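Murdo Menzies Wants His Workbench Back

Murdo Menzies has read the books on workshop tidying and doesn't think much of them. He bought 3 last April. "One of them was 300 pages," he says. "On putting things away."

We met at his shop in Renstead, where he has spent $1,884 on storage and can account for very little of it. I asked whether any of it had helped.

"The shelves did. The rest is plastic."

Color coding is his chief complaint. The theory says you pick a color and your eye goes straight to it. I wasn't convinced, and he was less so.

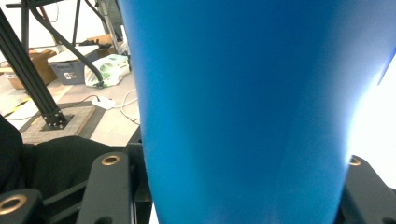

Blue, matte and hard to miss at close range.

"Sure, you can see blue," he says. "You can see it fine. Do you know what's supposed to go with it? I don't. Then you buy a second blue thing and you're back where you started."

What about the clear-surface rule, which says a work surface should be wiped down and left bare every night? He laughed at that one.

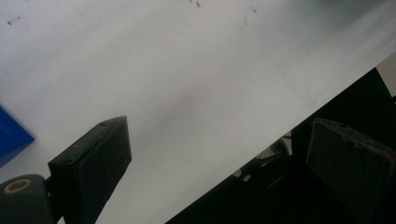 "A pale top shows every speck. People tell me that's the point of it – you see the dirt, so you clean the dirt. I'm 54. I've seen dirt before and left it there."

He does wipe things down on Fridays, he admitted when I pushed, and he won't let anyone stack boxes on the floor. That sounded a lot like a system to me. Menzies wouldn't have it.

"It's a habit," he said, and went back to looking for his tape measure.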